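4.2 Comparing the two fingertip sets

We went into this part of the study fairly sure the pointed fingertips would lose. Our older set, which everybody in the lab calls the Hervieu tips, is wide and flat and had served us well on boxes and cups. The triangular ones came out of a design that Bontu Ambaye drew up over the summer, and I'll admit I thought they looked a bit fussy!

So we ran both. Each set went through 316 pick attempts on the bimanual bench, with the same two arms, the same controller gains and the same operators (Fiona Galbraith and me, trading off whenever our wrists got tired). We kept the object mix deliberately awkward: screwdrivers in a tray, where handles and shafts lie across one another, plus soft things like work gloves and fruit. Figure 2 shows the bench with the tray in play.

The tray is where the two sets really came apart. With the flat tips we missed 100 picks, and most of those were thin shafts lying close to the rim -- the finger would land on the rim first and the shaft would roll away. With the pointed tips the misses dropped to 37. Gloves were a wash. Both sets pinch fabric just fine, though the pointed ones like to grab two layers when you only want the top one, and we spent a good while fiddling with approach height before giving up and scoring those as misses.

One more thing on cameras. We tried the Gerkuno mount in two positions on the wrist, and tilting it toward the fingertips helped a lot with screwdrivers and hardly at all with gloves. Senga Purves thinks the shadow under the gripper is to blame for the glove result. I'm less sure, and we come back to it in Section 5 with the lighting runs.

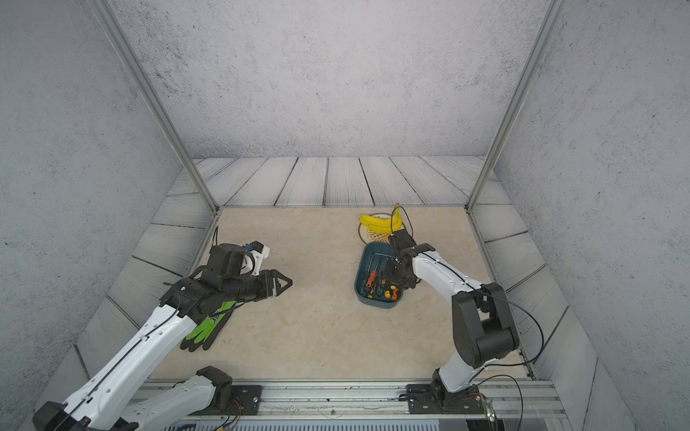
Figure 2. The two-arm bench, with the right gripper lowered into the tool tray and the left gripper above the tabletop.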